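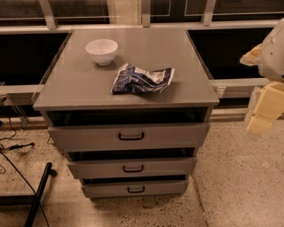

Bendora Working Rules for Home-Task Robots: Is the Binder Worth $329?

Posted Monday, June 1, 2020

I have a low opinion of rulebooks that cost more than the furniture they get used around, so take this review with that in mind. Bendora sells a binder of good-practice rules for people who put robot arms to work on household jobs like opening drawers, clearing surfaces and moving dishes. It runs 89 pages in 4 sections, comes with a set of laminated cards, and is written by an outfit called Clanatitz that I had not come across before. We paid full price and used it for most of a month on drawer and tabletop work.

What you get

The sections are Site, Task, Arm and Records. Every rule has a number and a blank for initials. The sales page makes a lot of the "1,272 checkpoints," a figure you only reach by counting the same line again for each kind of furniture. "Handle is secure" turns up under chests, cabinets, nightstands and desks, worded the same way. If you strip out the repeats you have a decent booklet.

Site rules

This is the best section and I would have paid for it alone, though not this much. It wants cables and stand legs treated as part of the work area even when they sit off to one side. Black cable looping across a terrazzo floor a short way from the chest gets flagged under Site 6, and so do stand or tripod legs at the corner. You either tape the run down or mark a line the people stay behind. I grumbled about this for a day and then bought the tape.

Where it goes wrong is glass. There is one sentence telling you to "consider reflective surfaces." Consider them how? A metal chest with a slight sheen on top, standing in front of a glass-paneled wall, gives you reflections from two directions. Do you cover the panes, turn the chest, or write it down and carry on? The binder has a full page on rugs and nothing more to say about glass.

Task rules

Mixed. Task 3 says to write down the starting state of every moving part before the arm is enabled, and I agree with it. Three drawers standing open in steps is a different job from three closed ones, and "drawers open" on a log sheet will mean very little to you a month later. The form, though, offers only Open and Closed. We penciled in how far.

Task 11 asks you to list every loose item and sort it as keep, discard or ask. For a small white bowl and a crumpled snack wrapper that takes a few seconds. It also raises a fair point, which is that trash should be named on the sheet as carefully as the dishes are. But the rule gives no help with the ones that matter, like a wrapper with something left in it. "Ask" is the answer for anything awkward, and it never says who.

Arm rules

Thin. Arm 2 says to park the arm beside the furniture, never over it, with the gripper pointing down, and that is sensible. It says nothing about clearance from a drawer that is already pulled out, which is the thing most likely to get hit. I looked for it twice. There is also a speed limit given as "slow," with no number attached. I don't see how you initial that.

Nothing here replaces the manual for your own arm or whatever safety standard your workplace has to follow. The binder admits this on the last page in small type. It belongs on the first.

Records

Skip it. The log sheets took us roughly twice as long as the ones we had already, and they have no space for a failed attempt. A record that only has room for success makes me suspicious of anyone who shows me one.

Compared with Trodo

Trodo's wall chart covers much of the same ground on one sheet for far less money. It is weaker on floors and cables and better on arm clearance, where it tells you to measure with the drawers out. If you own the chart, the binder adds the Site section and Task 3.

Durability

The cards are good. The rings on the binder are not, and ours already catch.

Verdict

Two and a half stars out of five. Borrow one, copy out Site and Task 3 in your own words, and send it back. Malabanan, the reseller we used, takes returns on opened copies if the cards are all there, so keep them together. I am told a revised edition is planned. I would want the glass rule finished and a number in place of "slow" before I looked at it.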